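**Speaker notes: House rules for a shared picking cell**
Trallmont robotics meetup, 30 minutes including questions

**Open (slide 1)**

Say hi, thank the hosts, check the mic at the back of the room. Then straight in: I love this topic! People hear "rules for the cell" and expect a binder. Ours is a single sheet taped up at eye level, and it has made our days so much better that I'd talk about it for two hours if they let me.

Quick show of hands: who shares a robot with another team? Who has come in on a Monday to find the bins two inches from where they left them? (Wait for the laugh. Grurkgate got a big one.)

**Why we wrote them down (slides 2–3)**

- We had habits, and everyone's habits were a bit different.
- In December we lost most of a week to a bin that had crept. Picks were landing short and we blamed the calibration, then the software, then each other.
- After that we sat down and wrote the sheet. It has six rules and fits on one side of paper.
- Mention that the sheet sits on top of the risk assessment and the safety standards for the arm. It doesn't replace a word of either. Say this slowly, someone always asks.

**The rules (slides 4–9, keep moving)**

1. **Clamp what the robot touches.** Bins, fixtures, trays, all of it. Push on it with your hand before the first run. If it slides, it isn't clamped.

2. **Dress the cables for the whole motion.** Run the arm slowly through its full range and watch the loop at each joint. Too tight and you're pulling on connectors, too loose and it snags on a bin wall. Cable ties are cheap, so cut them off and redo them when you change the tool.

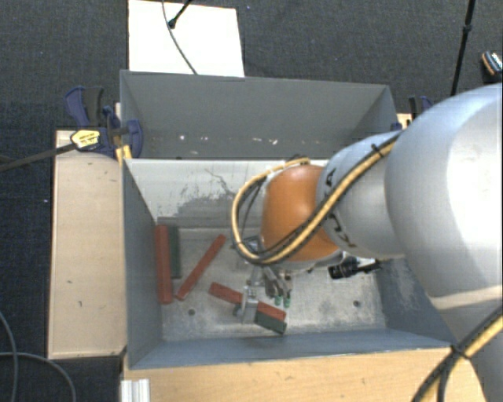
3. **Start slow, every time the setup changes.** First pass at 30 percent speed, one person on the stop button and doing nothing else. No phone, no laptop. I get a little preachy here and that's fine.

4. **Hands out means arm stopped.** If a block is wedged against a wall, stop the arm and then reach in. "It's only moving slowly" doesn't count.

5. **Write down the layout.** Which bin, which parts, which gripper fingers. We use a short log in Lumenta, but a notebook on a string works great too. We have 1710 entries so far, and I've gone back to old ones more often than I ever expected to.

6. **Leave it the way the sheet says.** Arm parked, tools back on the wall, anything odd noted for the next team.

**Things people push back on (slide 10)**

- "It slows us down." The checks do take time in the morning. Tell the story of the Privard demo, where we set up in a strange room and were picking before lunch because everyone knew their part.
- "We're a research lab, we change things daily." Wonderful, so do we! That's exactly when rule 3 earns its keep.
- "Who enforces it?" Anyone can stop a run, including the newest person in the room, and they don't have to be right. Pause after this one.

**What I'd change (slide 11, skip if short on time)**

Rule 5 was too long in the first version and people copied and pasted old entries to get past it. We cut the form way down and the entries got better. I'd also put bin wear on the checklist. Scuffed metal reflects light differently from a new floor, and your vision tuning should be checked against the bins you really use.

**Close**

I printed 200 copies of the sheet, they're by the door. Please scribble on it, swap out our rules for yours, and send me what you end up with. Questions!

*(If it's quiet, ask which of the six they'd drop first.)*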